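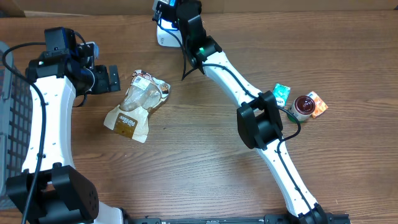
Gape, our two-arm build, on the workshop table with a snack bag and a few small items.

Category: Robots & Home Builds
14 comments | 31 shares

Gape Build - Frequently Asked Questions

What is Gape?
It is a pair of white arms which Yu-ting Shek and I build in our shared workshop. Both arms have a black gripper at the end.

Which objects do you use for practice?
Ordinary things from a kitchen. Bags are difficult for us, because the shape is different every time. Small packets are also not easy.

And what about jars?
For jars I close the fingers from both sides, below the cap.

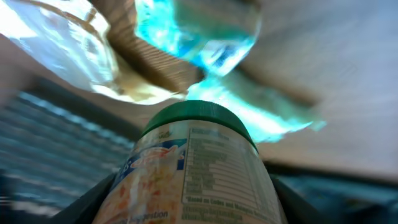

If the fingers are too high, they touch the ribs of the cap and the jar can turn. Please begin with a plastic jar - glass is for later.

How many recordings did you make?
We have 167 good ones until now. I wanted 4,000 at first, but we can work only on Saturday, so now I am more modest.

Do I need the same cables?
No. But leave enough length at the elbow. My first cable was 50 mm too short and I had to make it again.

Where do I get the files?
The drawings are in the Clondier folder, the control program is in Pradano. Use version 2 of both, they must match.

Can I visit?
Yes, please write to me before. I am in the workshop from six in the evening.

Chi-keung Ko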